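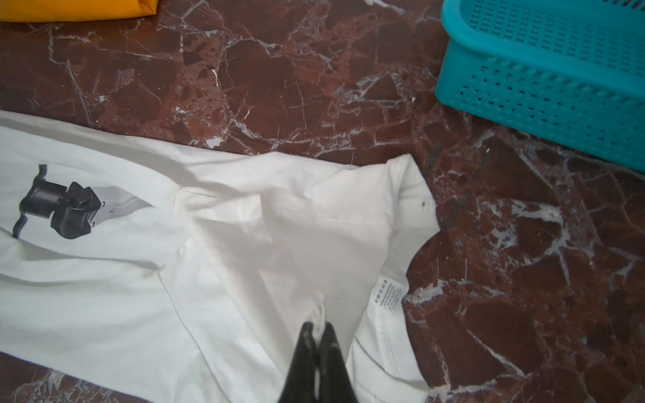

Paltham Graphic Tee in White, six months in
Posted 25 August 2021

I bought this shirt back in February, wore it pretty much weekly through the spring and all summer, and I keep getting asked if it's any good, so okay, let's do this properly.

First, the basics. It's a white cotton T-shirt with a black-and-gray print on the front, a ribbed collar, and the care info printed straight onto the fabric inside the back of the neck. That last part is the reason I tried Paltham in the first place! I am one of those people who cuts the tag out of everything and then gets poked by the little stub that's left over for the rest of the shirt's life. Nothing to cut on this one. I forgot about it within a minute of putting it on. The downside is that the text is tiny, and I mean tiny. I had to take it over to the window to find out what temperature they wanted me to use.

Now the print. I like it a lot. It's a camera-looking thing, all dark lens and boxy body, with a smoky gray shape drifting out behind it. My sister thinks it's a projector and we have agreed to disagree. The shading is soft, a lot of in-between grays, and it looks more like a pencil drawing than a logo. No slogan on mine, which I'm happy about -- I'm past the age where I want my chest to say things.

How it's held up: better than I expected, with a couple of gripes. I wash it cold, inside out, and hang it up to dry when I have the patience (so, half the time). The blacks in the print have gone a touch lighter since it was new. I put it next to a friend's, who bought the same one and never wears it, and you can tell, but only side by side. No cracking so far. My old Gorus tee started flaking after 5 washes, so the bar was on the floor, but still.

The collar has kept its shape. I pull shirts off by the neck like a little kid, and I've ruined plenty that way, ending up with that wavy bacon look. This one still sits flat when I've got it on.

What I don't love is the wrinkling. Wow, does this thing wrinkle. Drop it on the floor overnight and in the morning it has more creases than a road map, and they go right across the print, so the camera gets all bent out of shape. A few minutes in the dryer with a damp washcloth sorts it out most days. If you're a folder and not a dropper you will have a much better time with it than I do. I did iron it once, from the back, and it came up beautifully, and I have not done it again.

It's also white, and white is white. It finds coffee. It finds pen. Every little speck shows up, and if you've got dark floors like my red marble you will at least never lose track of where you left it. Going by the Paltham site there's a charcoal version too, but I think the print would disappear on it.

Sizing: I'm between a medium and a large and went with the large. It shrank a bit in the first wash and then stopped. The length is good, it doesn't ride up when I reach for a high shelf, and the sleeves aren't those skinny ones that grab your arms. If you like a close fit, go down one.

Fabric weight is in the middle. I'd call it an all-year shirt. I've worn it on its own in real heat and under a Strömberg overshirt when the mornings were cold, and it was comfortable both ways. For comparison, the Grusville heavyweight tee I own is much thicker and hardly creases at all, but I can't stand it from June on, and the neck on that one took forever to soften up.

Would I buy it again? I already have -- I own 2 now, and the second one is staying nice for when I need to look like I tried. If you hate tags and own a working iron, go for it. If you want something you can pull out of a heap and wear straight to lunch with your in-laws, the Grusville is probably your shirt.

Four stars. I'd give it the fifth if they'd print the washing instructions big enough to read.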